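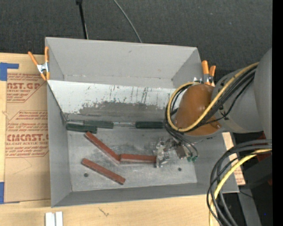 Home | Data | Code | Changelog | Contact

# Grotia: push-and-grasp records for bar-shaped blocks in a sloped bin

Version 1.2, 8 November 2019

Grotia is a set of grasp attempts on long rectangular blocks lying in a metal bin. It was collected to test one question: whether a short push before the grasp raises the success rate when blocks lie against a wall or against each other. The method is described in the report in `docs/report.pdf`. This file covers the contents of the set, how it was made, and what it should not be used for.

## Contents

The set holds 2,000 attempts. Each attempt is one directory:

- `before.png` - view from the fixed camera, arm in the start pose
- `after.png` - same view, after the arm has returned
- `joints.csv` - joint positions and gripper opening
- `plan.json` - chosen action, target point, approach angle, push length
- `label.txt` - one word: `held`, `dropped`, `missed` or `stopped`

Of the 2,000 attempts, 1,363 are labelled `held`. An attempt counts as held if the block is still between the fingers when the arm reaches the check pose above the rim. A block lifted and then lost before that point is `dropped`. `stopped` means the force limit was reached and the controller ended the motion.

Directory names are serial numbers in order of collection. There are no gaps. Attempts in which the camera failed were repeated under the same number.

## Setup

The arm works over a grey-painted sheet-metal bin with a flat floor, inward-sloping sides and a wide flat rim. The bin stands on a wooden tabletop and is held by two spring clamps at the upper corners of the rim. Clamping matters: in the first pilot the bin moved a little with each push, and the calibration was useless by the end of the run. The pilot data are not included.

Blocks come in two colours, reddish-brown and dark green. Colour has no meaning for the planner, which works on edges only. It was kept in the labels so that a person checking the records can say which block was the target.

The paint on the far wall is scratched and stained. We left it in that state. The dark band across the lower part of the wall is a known source of false edges, mostly for green blocks lying near its base, and a detector tuned on a clean bin will do badly on this set. The two small holes in the floor are masked out in `mask.png`.

## Method

For each scene the planner proposes up to 14 grasps and scores each for finger clearance. If the best score is above the threshold, the arm grasps directly. If not, the planner looks for a push that moves the target away from whatever blocks the fingers, carries it out, takes a new image and plans again. Only one push is allowed per attempt.

Two layouts cause most of the trouble:

1. Two blocks nearly end to end, forming a shallow bent line. The edge detector joins them into one long object, and the grasp is then placed at the join.
2. Blocks lying close to the base of a wall. There is no room for the outer finger, and the slope limits the approach angle.

The push was designed for the second case. It also helps in the first, though less reliably, as a push near the join tends to move both blocks.

A push was used in 282 attempts. These are marked `"push": true` in `plan.json`. The baseline without pushing was run on a different set of layouts, so the two groups should not be compared attempt by attempt. The report uses matched layouts for the main result and gives the list of serial numbers in its appendix.

## Labelling

Labels were set by the controller and then checked by hand by Kamala Iyengar and Jiahui Xiao, working separately. Where they disagreed, the joint record was used to decide. Most disagreements were between `dropped` and `missed`, where a block had been tipped up by one finger and fallen back.

## Known problems

- The wrist cables sometimes cover part of the right side of the bin in the fixed view. The planner treats the covered area as occupied, which makes it too careful there.
- Gripper opening in `joints.csv` is the commanded value. There is no reading of the true opening.
- Lighting was not controlled. Image brightness varies between sessions, and no correction has been applied.
- In version 1.0 the push length was stored in the wrong unit. This was fixed in 1.1. If your copy shows push lengths greater than the width of the bin, download it again.

## Use

The set is suitable for work on grasp planning for bar-shaped objects, on edge detection against worn surfaces, and on deciding when to push. It is not suitable for general object recognition - there is one shape and there are two colours. It should not be used to estimate cycle times. The arm was run slowly, and the pauses between motions were set for the convenience of the camera.

Models trained only on Grotia learn the position of the walls. Anyone reporting results should test on a shifted view as well. The script `shift_view.py` produces one from the stored images.

## Loading

 from grotia import load
 runs = load("data/", split="train")
 print(runs[0].plan, runs[0].label)

The splits are by session, never by attempt. Please keep them that way. Block positions carry over from one attempt to the next, and a random split puts nearly identical images on both sides.

## Credits

Planner and controller: Sunita Rawat. Camera and calibration: Ulla Honkanen. Labels: Kamala Iyengar and Jiahui Xiao. The edge detector is a cut-down version of the one in our earlier package, Kesteck.

---

Comments (4)

**Savita Dubey**
Is the mask in the coordinates of the raw image or the corrected one? My floor holes are off by a few pixels.

**Ulla Honkanen**
Raw. Apply the mask first and correct afterwards. I will add a line to the calibration notes.

**flallar_dev**
We see the same joined-block error with our own detector. Splitting at the change of angle works when the bend is clear and fails when the blocks are almost straight. Has anyone tried a second camera?

**Sunita Rawat**
Not for this set. A low side view is planned for January, but only on new layouts, so it will be a separate release.

Contact: Grotia maintainers, via the issue tracker | © 2019 Grotia project | Back to top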